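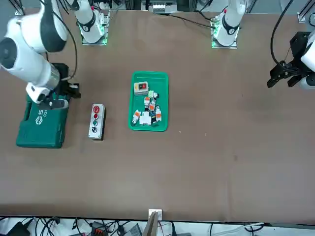
To: county-epi list
Subject: Re: Skiltgate pertussis counts, November

Replying below the quoted text. I cut the parts that have already been settled.

> The Skiltgate dashboard shows 413 pertussis cases for the year to date.
> The Droswood summary, which is supposed to draw on the same feed, shows
> 312. Both say "confirmed and probable." We got a call from a school
> nurse this morning asking which one to put in a letter to parents, and
> I did not have an answer. Is one of them stale, or are they counting
> different things? If it is a definition problem I would like to know
> before the Wednesday call.

They are counting different things. Neither one is stale. I pulled both queries and ran them against the same extract.

The Skiltgate query counts every record with a status of confirmed or probable, by date of report. It covers anyone tested or seen at a facility in the catchment, including people who live outside it. The Droswood query uses the same two status values but limits on county of residence and counts by date of cough onset. Records with no onset date drop out without any warning.

Once I put both on residence and report date, the gap nearly closes. What is left is a handful of records with a blank residence field. Skiltgate keeps those and Droswood does not. Most of them come from the Meléndez clinic, where the intake form has the patient's address on the second page and the second page is often not faxed. I have asked them to send both pages.

So the two numbers can be read this way:

413 = reported by facilities in the catchment, any residence, by report date
312 = residents only, by onset date, onset date present

For a letter to parents I would use neither. A count for the whole year says little about what is going on in one school this month. If the nurse wants a sentence, I would say that pertussis is being reported in the area, that coughs lasting two weeks or more should be looked at, and that families should check whether the booster is up to date. The standard letter has wording for this.

> Also, the testing numbers look wrong to me. 1,614 tests seems far too
> high for the number of cases.

1,614 is specimens, and it is correct as a specimen count. It includes repeat swabs on the same person and both halves of paired PCR and culture orders. The lab system gives each half its own accession number. Please do not divide cases by that figure and call it percent positive. One of the earlier slides did, and it made positivity look much lower than it is. To get a usable rate you need to collapse to one result per person per illness. I have been using a 90-day window, which is my own choice and open to argument.

Some of the panel tests are also in there. The respiratory panel reports pertussis as one target among many, and clinics order it for anybody with a cough. Those patients are a different group from the ones tested because somebody suspected pertussis. I would show the two in separate columns if the report has room.

> Do we know how many of the probable cases are still open?

121 as of the last extract. A probable case stays open until the interview is finished or three contact attempts have failed. A good share of these have two attempts logged and nothing after that. The third attempt was probably made in some cases and not entered. Please check your own lists before the next extract runs, which is at 6 a.m.

One more item. The Skirau import changed the way it writes vaccine history. "Unknown" used to come through as 9 and now comes through as a blank. Any script that treats blank as "not vaccinated" will overstate the unvaccinated group. Mine did. I have fixed it and rerun the age tables, and the under-1 row does not change, but the 11 to 14 row does. If you copied that table into anything before this week, replace it.

I suggest we settle on residence and onset date for the monthly report, falling back to specimen date and then report date when onset is missing, with a footnote giving the number of records that used the fallback. The facility count can stay on the Skiltgate page for people who need it for workload, under a different title.

Objections to the list please, not to me directly, so there is a record of them.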